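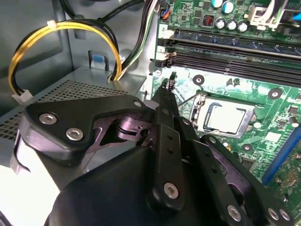
Inside an open desktop computer case, with the green motherboard at right.

Mural Questions, Answered

Hi, I'm Leszek Walczak, and I paint walls! Big ones, small ones, lumpy ones with a drainpipe down the middle. I get a lot of the same questions by email, so I've put my replies in one place. Last updated May 2018.

What kinds of places do you paint?
Schools, cafes, stairwells, garages, kids' bedrooms, the long side of a bakery. I love outdoor work most of all, but an indoor wall in January is a wonderful thing too. My largest so far is the Nomau warehouse, which came to 3,000 square feet of herons, reeds and evening sky. I still drive past it on purpose.

How do we get started?
Send me a photo of the wall taken straight on, plus the width and height. Tell me what you like, even if it's only a color or a song. I'll call you back, we'll talk it over, and then I'll come out and look at the surface in person before quoting.

Do I need to have an idea already?
Not at all. Some people arrive with a full sketch and some arrive with "maybe plants?" Both are fun. "Maybe plants?" turned into the fern staircase at the Wysocka building, and that one still gets me emails from people who visited and want to know what green I used (it's four greens, mixed on the day).

How many sketches do I get?
You'll see 3 rough ones. Pick your favorite, or pick the bird from one and the background from another, and I'll work up a full color version. Two rounds of changes are included after that.

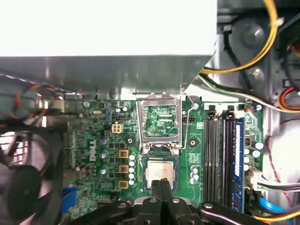 Small changes while I'm on the wall are fine as well - a different flower, a cat added on the fence, your street number hidden in the leaves. Moving the horizon line once the sky is dry is a bigger conversation.

What does it cost?
It depends on size, detail and how hard the wall is to reach. A small indoor piece starts at $985, paint included. Lifts and scaffolding are billed at what the rental company charges me, and I'll show you the invoice. I ask for a third up front to hold your dates.

How long does it take?
A bedroom wall is usually two or three days. A storefront is a week or two, depending on rain. The Fliditz courtyard took most of a summer, but that's four walls and a ceiling, and the neighbors kept bringing me lunch!

Will it fade?
Everything fades a little in full sun. I use exterior acrylics and finish outdoor pieces with a clear UV coat, which you'll want redone every few years. North-facing walls hold their color beautifully. Reds and hot pinks go first, so if you're set on a pink sunset facing south, let's talk about it.

Can you paint over brick? What about old paint?
Brick, yes, and I love the texture. Old paint is fine if it's sound. If it comes off on your hand or peels when you press tape to it, it needs scraping and priming first. You can do that yourself or I can add it to the quote.

Do I need a permit?
Sometimes. Rules change from town to town, and historic districts have their own. Please ask your local planning office before we set dates. I'm happy to supply drawings for the application.

Do you do prints or illustration?
I do! The Clastus series is a set of ink and gouache drawings of imaginary seaside towns, with 1,596 tiny windows across the whole set. Prints come in two sizes, rolled in a tube. I also take on book covers and posters in the colder months.

Can kids help paint?
Please, yes. For school projects I plan a lower band with big simple shapes so that every class gets a turn. Old clothes, tied-back hair, and one grown-up per brush bucket.

When is your next opening?
Outdoor dates are full through August. Indoor work is easier to fit in, so write to me anyway and tell me about your wall.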